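Flirnbridge sets out equipment plan for small kitchens and day centres

Prulilham, 6/30/21

Flirnbridge, the buying group for day centres and small catering sites, has today published its plan for choosing and paying for table-top robot arms. The plan covers 14 member sites and will run in two stages, with the first orders due to be placed in August.

Members asked for the plan after a number of them received quotes that could not be compared. Some prices included fitting, training and spare parts, while others covered the arm alone. Under the new plan every supplier will fill in the same price sheet, and sites will see the full cost over the life of the lease before they sign.

"A site manager with a small budget needs to know what the bill will be in year three as well as year one," said Mercy Makori, head of purchasing at Flirnbridge. "We have asked suppliers to put everything on one page – the arm, the gripper, the service visits and the parts that wear out."

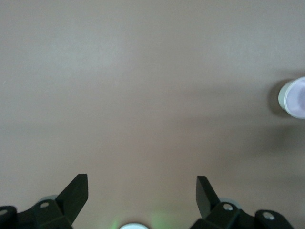

Grippers are priced on a separate line in the new sheet, as they are the part most likely to be changed when a site's needs change. Members may choose their own finger type but must list the items they expect the arm to handle. A plain white cup, like the one at the right, is on the standard list, and suppliers must quote for a gripper suited to it. Two flat black finger plates set well apart, as on this unit, count as one gripper for pricing. Spare plates are to be quoted singly and in packs of 8.

The group has also set rules on table space. Each site will measure the surface it plans to use and send the figures in with its order form. Costs for moving furniture, adding sockets or changing the lighting will be met by the site and should be entered in its own budget. Flirnbridge will not pay for building work.

Wulan Pillai, who manages the equipment fund, said the first stage would be kept small on purpose. "Seven sites will order in August and the other 7 will wait until we have seen the first service bills. If the running costs are higher than quoted, we can go back to the suppliers before the second stage."

Leases will be offered through Zakitz, which already handles dishwashers and cold storage for the group. Payments will be monthly, and a site may hand equipment back at the end of any full year after giving 100 days' notice. Sites that would rather buy outright can do so at the same list price – the fund will not top up purchases made outside the plan. 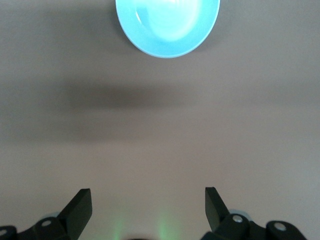

Service cover has been split into two levels. The basic level includes one visit a year and telephone help during working hours. The higher level adds a loan unit if a repair takes longer than 8 working days. Sites can move up a level at any time but can only move down when the lease is renewed.

Staff time is listed as a cost for the first time. Each site must name two people to be trained and must show how their normal duties will be covered on training days. Kerubo Mosoti, operations lead at the Mushi day centre, said this had been missing from earlier equipment rounds. "We budgeted for the machine and then had to find the hours from somewhere else."

Order forms, the price sheet and the standard item list have been sent to all members. Questions about leases should go to Imani Rugemalira at Zakitz. Media enquiries should be sent to Raghda Jaber at the Flirnbridge press office.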